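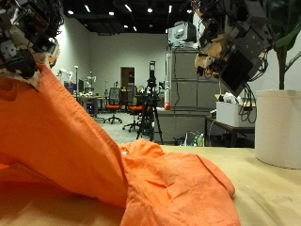

Solange Seixas asked at the last review whether the Gilley depot could take the Bidlow collections before the second baling line was running. It could, and has done since August, at reduced throughput.

Textile recovery, Vukville district: progress to date

Banks installed: 57 of 100 planned. The remaining sites await landowner consent, mainly along the Brandão road.

Tonnage collected: 257. Rejects at first sort were higher than forecast, chiefly damp material from banks with worn door seals. Replacement seals are on order and will be fitted on the normal emptying round.

Staff training: 40 hours delivered on fibre grading. The cotton and mixed-fibre grades are now baled separately.

Spend is within the approved budget. We request that the unspent transport allowance be carried into the next period.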